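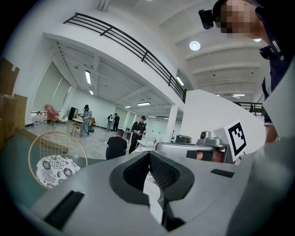

Gallagher, November

nvillanueva
ok need to order grippers by Friday. thinking 14 hand-held ones, so seven pairs. same kind w the printed marker card on the side. too many??

bukola_c
Too many. Get two pairs, run them a month, then decide.

nvillanueva
price break starts at 14 tho

Maricica B
price break means nothing if half sit in a box. also budget spare straps and cards, we went thru some 43 cards at Neltley. cards bend

bukola_c
^ this. And head cameras, are those in the quote?

nvillanueva
no. seperate line, Dromura quoted those alone

nsalazar
disagree w Bukola. two pairs = everyone waiting their turn. I'd go 14 and skip the support plan

Maricica B
skip support?? no. please no

nvillanueva
asking Dromura if they'll hold the price on a split order. will post what they say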